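Speaker Notes: Preparing a Book Index with a Small Press
October
Prepared by Beathag Leckie, Editorial Services, Haltow Press

We use cookies to remember your reading preferences. By continuing you accept our cookie notice.

Opening

Good afternoon, and thank you to the Stalesska Writers' Forum for the invitation. My subject is the back-of-book index: who prepares it, when it is prepared, and what an author should expect to pay and to check. I will speak for the first part of the session and then hand over to my colleague Yuto Ebihara, who will take questions on contracts.

(Pause for handouts.)

Most of the authors on our list write memoir, local history or practical nonfiction. Nearly all of them sign an agreement that makes the index the author's responsibility. Many do not notice the clause until page proofs arrive, when the schedule is already tight. Please read that clause tonight if you have a contract at home.

What the index is for

A reader who opens a book at the back is usually looking for a name, a place or a topic half remembered. The index should take that reader to a useful page. A table of contents follows the author's order, and a search box in an electronic edition finds words only. If a chapter on widowhood never uses the word "grief," a search for grief will return nothing. An indexer reads the chapter and supplies the entry.

The Pringle case

(Slide change.)

I have permission to discuss one of our own titles, a history of the Pringle ferry. The finished book ran to 377 pages. The author prepared the first index herself by marking terms in the manuscript file and letting the word processor collect them. The entry for "harbor" was followed by 84 page numbers with no subheadings. The harbormaster appeared under two spellings of his surname, and his wife did not appear at all, although she is the subject of most of chapter six.

We engaged a professional indexer, who worked from final proofs and delivered in 13 days. The long string under "harbor" became a set of subheadings: dredging, fees, storm damage, wartime closure. The author then read the draft and asked for two corrections, both of them to the names of boats.

Timing

Page numbers must be settled before the final index is made. Authors who rewrite a paragraph at second proofs may move text from one page to the next, and every affected entry must then be checked again. Our house rule is that no author changes are accepted once proofs have gone to the indexer, apart from errors of fact or matters of law.

Book your indexer when the manuscript goes to copyediting. Good indexers are engaged months ahead — in autumn particularly — and a late inquiry limits your choice.

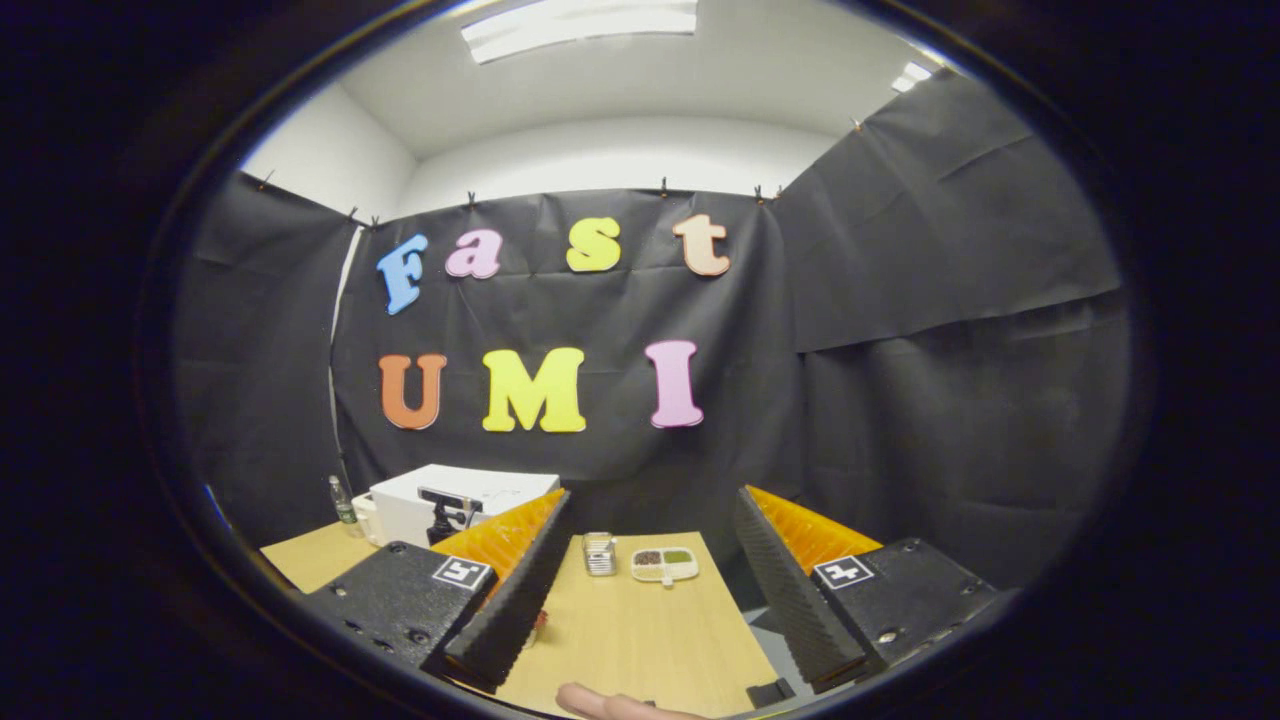 Software

I am often asked about Volatell, the indexing program that several of our freelancers use. It sorts entries, checks cross-references and flags a heading that points nowhere. It does not read the book. An author who buys it in the hope of avoiding the work will still need to decide what each passage is about, and will need to learn the program as well.

What to check in a draft index

Look up the five people who matter most in your book. Try a topic under the word a stranger would use for it. Follow every "see also" to its destination. Then choose a page at random and confirm that its main subject can be found from the back.

Please do not ask for the entries to be rearranged in order of importance. Alphabetical order is fixed, and the publisher's style sheet decides whether it runs letter by letter or word by word.

Costs

Indexers generally charge by the page, by the hour or by the project. Ask which pages are counted, and whether one round of corrections is included. Where the contract allows, Haltow will pay the indexer directly and set the fee against royalties. Mr. Ebihara will explain how that appears on a statement.

(Hand over. Questions until 4:30. Sample style sheets are on the table by the door and may be taken home.)

Related items
Reading Your First Royalty Statement
Permissions for Letters and Diaries
How Page Proofs Are Marked
Choosing a Copyeditor for Local History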